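Stolholm Hall — kitchen and servery check
Comments sheet for August, filled in by Lejla Nikolovski

Page last updated Thursday. The paper copy is in the folder by the hatch.

Items are marked OK, ACTION or NOT CHECKED. Comments go underneath. If you disagree with a comment, add your own and put your name to it.

1. Hand wash basin
OK. Soap full, towels full. Hot tap takes a while to run hot first thing but gets there.

2. Fridge temperatures
OK. Tall fridge and under-counter fridge both within limits at 8.15 am. The log sheet had two blank mornings in it. Please write the reading down even when it is the same as the day before.

3. Freezer
ACTION. Door seal is splitting at the bottom corner. Delić have been rung and will bring a new one. Keep the door shut between uses and do not prop it with the crate.

4. Fire blanket and extinguisher
OK. Both in place, pin and tag present on the extinguisher. Someone had hung an apron over the blanket. Moved.

5. Floor
ACTION. Lifted edge on the vinyl by the back door, long enough to catch a toe. Taped for now. Job number 231 on the repairs list.

6. Extractor hood
NOT CHECKED. Filters were soaking. To be done next visit.

7. Cloths and sponges
OK. Colours are being kept apart — much better than last time.

8. Tables and table tops
OK. Wiped down with the Skusel spray. The white tops show every mark, which is a nuisance but does mean they get cleaned. Leave the spray on for the time given on the bottle before wiping.

9. Plates and cups
OK, with comments. Anything chipped or crazed goes in the bin, not back on the shelf. Run a finger round each rim. Cups are to be stored upside down on the rack. The old stock of 40 plates from Etitz has been gone through and 20 were thrown out, mostly for chips on the underside where they had been stacked damp and knocked together.

Plate and cup on a white table top:
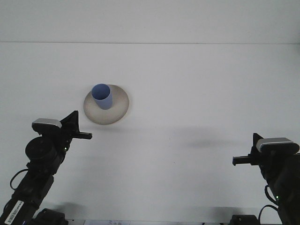
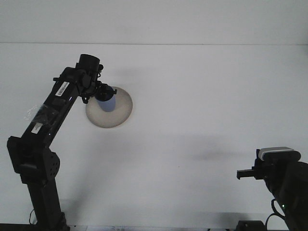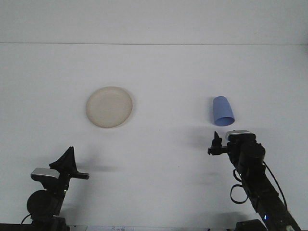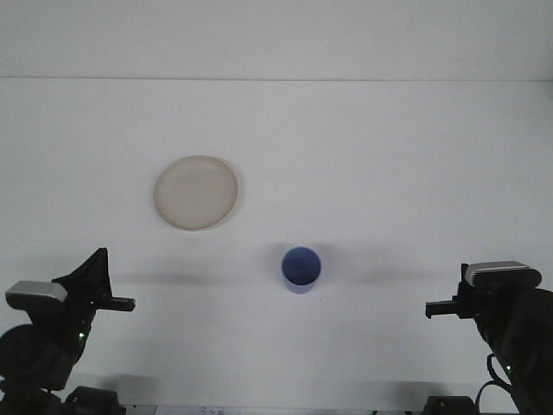

Radomir Janevski: I would not pass item 9 yet. The rims are fine but the top shelf is stacked too high for anyone short to lift from safely, and I have had to catch a pile myself. Can we bring the everyday plates down to the middle shelf and put the big serving dishes up top? Also the rack drips on to the socket cover when it is full. Please look at that before the next lunch.

Lejla: Agreed on the shelf, changed to ACTION. Rack moved along to the other side of the sink. I will look at the socket cover again when the rack is full.

10. Electrical leads
ACTION. Kettle lead is fine. The lead on the hot cupboard has a kink near the plug and has been taken out of use until it is replaced. Label tied on.

11. Knives
OK. All back in the block. The bread knife needs a new guard.

12. First aid box
ACTION. No blue plasters left. Burn gel is in date. Two packets of plasters ordered, to come with the cleaning order, number 216.

13. Bins
OK. Lids closing, liners in. Food waste bin outside needs hosing out.

14. Back door and ramp
OK. Door opens fully from inside without a key. Ramp clear apart from leaves.

Still to do before the next check: freezer seal, floor edge, plates to middle shelf, hot cupboard lead, plasters, extractor filters back in and looked at. Radomir has the key to the cleaning cupboard until Thursday.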